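Adeleke Moves Accessory Packing to Open Benches

Adeleke has changed the way small accessories are packed at its Usotholm site, replacing the shared packing line with single-person benches. The change took effect in March and covers fabric pouches, slip covers and soft cases shipped under the Rondov name.

Each bench has a light wooden top with a white board laid over it. The board gives a plain, even background for checking cloth and trim, and it can be lifted off for wiping down. Clear plastic trays replace the cardboard bins used on the old line. A tray holds the contents of one order and stays on the bench until the pouch is closed.

Under the new procedure, the packer lays the pouch flat, opens it fully and folds the cloth back before the item goes in. The item is then seated at the bottom of the pouch and the label is checked. Only then is the cloth drawn up. On the old line the pouch was held upright and filled from above, which left creases near the trim and led to a steady number of returns.

Titilayo Jibrin, who manages packing at the site, said the bench layout also makes stock errors easier to trace.

"One tray, one order, one person," Jibrin said. "If a tray still has something in it at the end, the order is short and we know which one."

The site has 15 benches in use and handles 2,000 pouches a day. The time allowed for each pouch is 40 seconds, unchanged from the old line. Floor carpet has been kept in the packing room to limit damage from dropped items.

Pouches with a colored trim are packed with the trimmed edge facing away from the packer, so that the opening can be checked along its whole length.

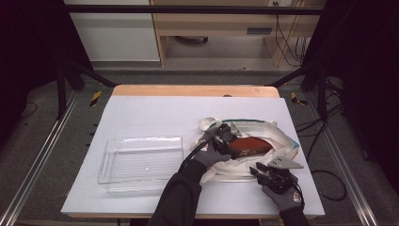 Next Steps

A second room at Usotholm will be fitted with the same benches once the remaining line equipment is removed. The Tullow warehouse will keep its present layout for bulk orders. Tray sizes are under review, and a deeper tray is to be tested on 2 benches for bulkier soft cases.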